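Keeping the Gestside Arm Honest: My Lab Project Report

3/30/19

So my half of the project was looking after the arm, and Declan Ó Riain had the software. I figured I got the easy part. Nope! The gripper drifted all the time, and after a long session the fingers would close a little off center, so I ended up writing a checkup routine and running it every 46 grasps.

First I park the arm over the table and hit the stop. Then I wipe both finger faces, check the screws at the wrist (2 of them kept backing out until Abena Mahama lent me her thread locker), and look at the wrist camera view to see that both fingers show up at the bottom.
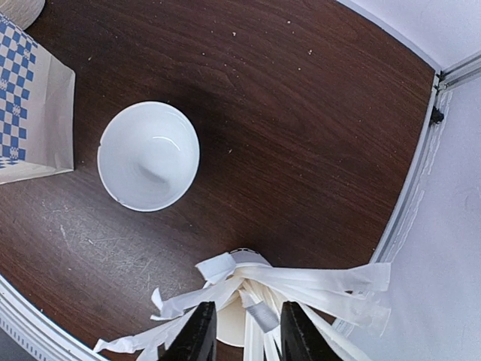

After that comes the zero. I open the gripper all the way, send it to 100 in the Ollutari panel, close it slowly and write down where it stops. If the number is off from last time I redo the offset and try again. I also turn the wrist 90 degrees and back, just to hear if the cable rubs.

The cable did rub, by the way! I rerouted it with a longer loop and it's been quiet so far. Still on my list for July: new finger pads and a better clamp for the camera.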